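Week three of recording, and the folder finally looks like something a model could learn from. I've had a few emails asking what I do all day now that I've stopped writing about motor drivers, so I'm putting it down while I still have my notes open.

The short version is that I pick things up and put them down again, holding a controller in each hand, and everything my hands do gets saved. Each save is an episode. An episode starts when both grippers are still and ends when both are still again. In between I do one task, once, at a normal speed. The current task is moving small parts from a tray into a box with a divider, left hand for one side and right hand for the other, with one part in the middle that has to be passed across.

The target for this task is 1195 episodes. That number came from Ajith Shetty, who does the training side. I asked him why not 1200 and he said he had already taken out the ones he needed for a comparison set. On a good day I get through up to 200. On a bad day the calibration drifts after lunch and I throw away half the afternoon.

## What I got wrong in the first week

I was too neat. I put the tray in the same place every time, squared up to the table edge, with the parts in rows. Ajith trained a small model on the first batch and it did fine until he turned the tray a little, and then it reached for where the parts used to be. I should have known that, having read the same papers as everyone else.

Now I move the tray before every episode. I also change which part is on top, and every so often I start with a hand in an awkward spot, low or too far across. Fionnuala Dunne wrote a small script that calls out a starting layout so I don't fall into habits. It helps. Left to myself I'd put the tray slightly to the right for an entire morning and believe I was being random.

The second mistake was pausing. When I wasn't sure about a grasp I would hover over the part and think about it. The model learned to hover. We went back through the episodes and dropped 28 of them for hesitation alone. If I need to think, I do it before I press record.

## Fumbles

We argued about these. Bujar Đorđević wanted every dropped part deleted. I wanted to keep the ones where I dropped something and picked it up again, on the grounds that the robot is going to drop things too. We settled on keeping a fumble if the recovery is clean and tagging it, so it can be left out later. A fumble with no recovery goes in the bin.

Tagging takes longer than I expected. I do it at the end of each block, never at the end of the day, when I can't remember whether the slip on the divider was the fourth episode or the fortieth. The file name carries the task, the operator and the layout number. Mine all have a 9 in the operator slot. Please don't put spaces in file names. I lost most of a Tuesday in March to that on the Drultholm job.

## Setup

Both controllers get checked before each block. I look at the lights, then open and close each gripper fully a few times and compare the readings. After that comes one throwaway episode, which I delete without looking at it.

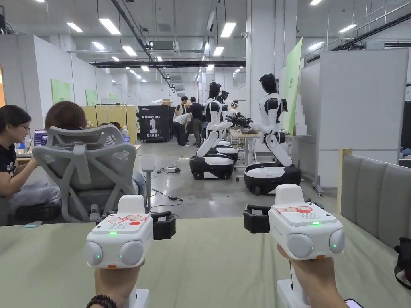

*Both controllers up, green lights on.*

My wrists were sore for the first few days. Holding the controllers upright between episodes is worse than the task itself, so I now rest them on the table while the layout script talks. Blocks are shorter too. The later episodes in a long block were measurably slower and Ajith could pick them out of the plots without being told.

Next is the same task with a taller box, then something with a lid. Mavis Zamora is taking over as second operator so that the set isn't all one person's habits. She is left-handed and a good deal faster than me, and I want to see what that does to the passing step. I'll post the layout script once Fionnuala has cleaned up the part that reads the config.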